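O dia em que a bancada da copa ganhou dois braços

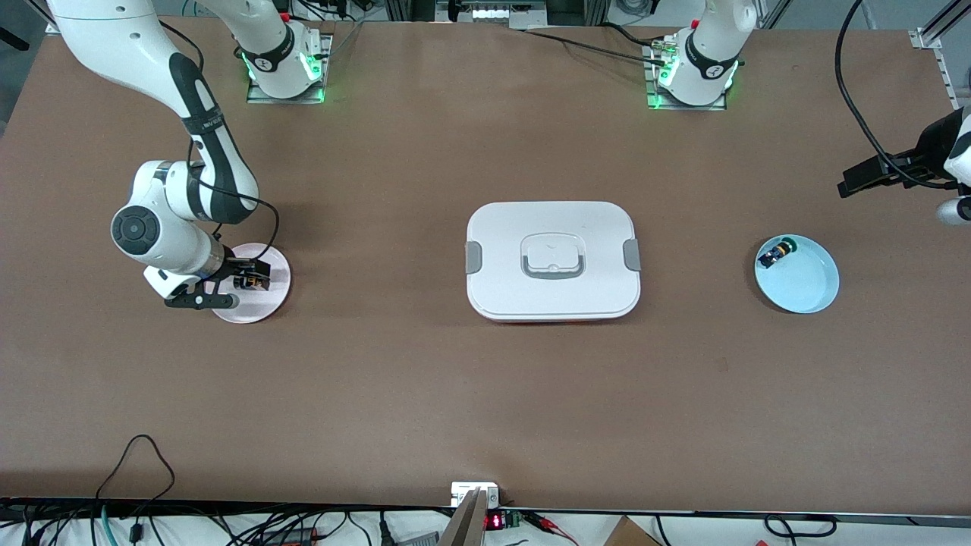 Marleny Chávez
Coordenadora de refeições, Stendine

Quem me lê há mais tempo sabe que trabalho na cozinha da Stendine e que em abril começamos a dividir o serviço com uma dupla de braços robóticos (a Anitha batizou os dois de Lobo, no singular mesmo, e pegou!). O direito fica com o prato rosa, o esquerdo cuida do lado do azul, e o pote branco de travas cinza mora no meio, que é onde todo mundo consegue alcançar.

São 370 refeições por dia, gente. Antes eu passava a manhã inteira arrumando prato e pote, e às 11h meu ombro já pedia socorro. Agora fico mais na conferência e no cardápio, que eu adoro, e na conversa com o pessoal do turno.

Mas nem tudo são flores. O Dorian sente falta da bagunça da bancada cheia, e eu também um pouco, porque era ali que a gente se contava a vida. E tem a parte chata: aprender a parar o braço, mexer no programa, chamar o suporte da Mollitz quando ele empaca. Fiz 5 treinamentos e ainda levo meu caderninho!

Perguntei à chefia se alguém ia perder a vaga. Responderam que não, e pedi por escrito. A Annapurna foi para o estoque e está gostando, a Keerthana quer aprender a programar os movimentos.

Semana que vem eu conto da reunião sobre os horários novos, que vai dar pano pra manga.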